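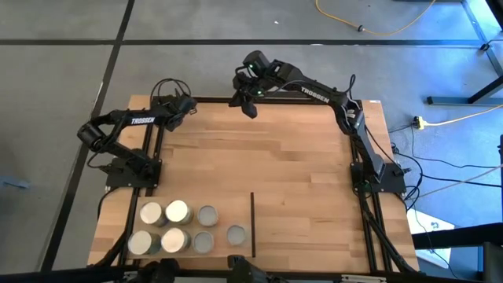
Will the new window film cut Istville's energy bills?

It might cut the summer cooling bill, but the city has not published anything that shows by how much, or what the film will do to heating costs in winter.

Istville wants to put sun-blocking film on 112 windows in four public buildings, and the council is due to vote on it in August. The product is called Bellis. The seller is Gendia, a company that has been pitching it to towns up and down the valley. At $887 a window, fitted, the job comes to $99,344, and the staff memo says the film will pay for itself in three years.

That last claim deserves a much harder look than it has been given.

The memo is four pages long. One page is the price. Another is a list of the buildings: the library, the senior center, the Pindness branch office and the old school that now holds the permit counter. The other two are taken nearly word for word from Gendia's sales booklet, which can be picked up for free at the front desk of the permit counter, so anybody who wants to compare them can do it in one trip. The booklet says the film keeps rooms "up to" a certain number of degrees cooler. Up to is doing all the work there. A room that gets no cooler at all would still fit the sentence.

Window film is an old idea and a real one. It is a thin sheet stuck to the glass that turns back part of the sun's heat before it gets inside. On a big west window in a hot place, with the air conditioning running all afternoon, it can make a difference people feel. On a north window under a large maple, there is very little sun to turn back. The memo does not say which way any of the 112 windows face. The same price is down for every one of them.

Houda El Fassi, the one council member who voted against putting the item on the August agenda, asked about this at the work session. She wanted to know whether anybody had walked around the buildings with a compass. The answer from city staff was that Gendia would do a full survey once the contract was signed.

"So we buy it and then we find out if we need it," El Fassi said. "I wouldn't buy a pair of shoes that way."
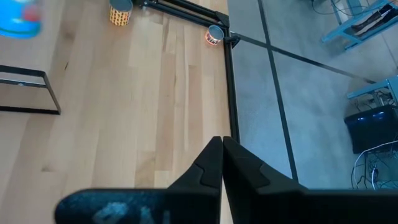

A light wooden tabletop made of long, narrow strips. The council vote is set for August.

Winter is the bigger gap. A film that blocks the sun's heat in July goes on blocking it in January, when a south window is giving a building free warmth. Istville runs its furnaces for more months than it runs its air conditioners. In a town like that, some of what the film saves in summer gets handed back in gas, and on certain windows the trade could be a bad one. There are films made for colder places that hold heat in as well. Whether Bellis is one of them is not clear from the booklet, and a request to Gendia for the test sheet had not been answered when this item was written.

The memo's three-year payback has no arithmetic behind it that the public can see. To get there, the film would have to save the city more than $33,000 a year. The memo does not list what the four buildings now spend on cooling. It does not list what they spend on heating either. A request for the bills was met with a promise to "look into the format," and that was before the Fourth of July parade.

Asked at the work session where the three years came from, the city's facilities office said it was based on "results in similar communities." Asked which communities, the office said it would follow up. Gendia's booklet has a page of happy customers on it, all of them quoted by first name and job, with no towns given. One is a "facilities leader" named Pat. Pat is very pleased.

There is also the matter of the warranty. Some window makers will not honor their own coverage once film has been stuck on the glass, because dark film can make one part of a pane hotter than another and the glass can crack. The windows at the library were replaced not long ago and should still be under coverage. The memo doesn't mention it. El Fassi asked for the library's window papers to be pulled before the vote, and staff agreed to do that, so at least one thing came out of the evening.

Supporters have a second argument, and it's a better one than the money. They say the film cuts glare, and that people at the library and the permit counter have been asking for relief from it for years. Anyone who has tried to read at a desk by a big window knows the trouble. The smooth, pale tabletop shown with this paragraph has bright reflections on it from the windows, and light-colored tables are just what the library bought when it redid its reading room. Sit there at four in the afternoon with a glossy magazine and you end up tilting it around like a steering wheel. Film would help with that. So would blinds. The library has blinds on its east side, bought from the regular maintenance budget, and the staff there can raise them on a gray day, which can't be done with something glued to the glass. 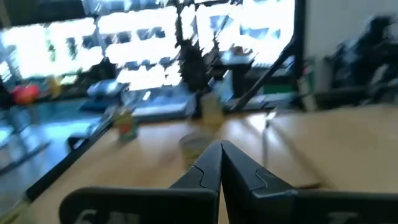 Nobody at the work session gave a price for blinds. It was not clear that anyone had asked for one. The memo has a heading that reads "Alternatives considered," and under it is a single line saying that doing nothing was considered and was not recommended. Outside awnings, which stop the sun before it reaches the window and can be rolled back in the cold months, don't come up. Neither does planting a couple of trees on the bare side of the senior center, where there used to be trees.

The daylight question got even less time. Any film that cuts glare also cuts some of the light coming in, and a darker room means lamps on earlier. The Pindness branch office is already dim. It has small windows and a deep porch, and the people who work there keep a desk lamp going at noon. It is on the list anyway, at the same $887 a window. When a resident pointed this out during public comment, she was thanked for her input.

None of this means the film is a bad product. Gendia may have a stack of good tests in a drawer, and the cooling bills may be so high that even a modest cut would be worth having. The city could settle a good part of it for very little money by fitting the film on a few west windows at the library, leaving the ones next to them bare, and putting a cheap thermometer by each for a summer and a winter. El Fassi suggested something close to that. She was told the price per window is only good if the city orders all 112.

Prices that are only good for the whole order, and only if you hurry, are a familiar thing to anyone who has had siding salesmen on the porch. The memo says the offer from Gendia runs out at the end of August. It doesn't say what the price becomes after that. El Fassi asked, and was told the company had not said.

The money would come out of the building repair fund. That same fund is supposed to cover the senior center roof, which was patched again this spring, and the boiler at the old school, which is older than most of the people who stand in line at the permit counter. Staff said both jobs can wait. They have been saying so for a good while, and a leak over the senior center's card room had buckets under it as recently as the May storms.

A draft of the contract, attached at the back of the agenda packet, has a few more points worth reading. Gendia promises that the film will not peel, bubble or turn purple. It makes no promise on energy savings of any kind. The three-year payback, which is the main reason given for doing the work, does not appear in the part that anyone would have to stand behind. If the savings fall short, the city has a set of windows with film on them and no one to call.

El Fassi said she would ask for the savings figure to be written into the contract, with money back if it isn't met. The city attorney said that could be raised with the company. A man from Gendia who sat through the work session was asked in the hallway whether the firm would agree to it. He said every building is different and it would be hard to promise a number.

The memo and the draft contract can be read at the permit counter during office hours. Public comment will be taken before the vote, and speakers need to sign up at the door.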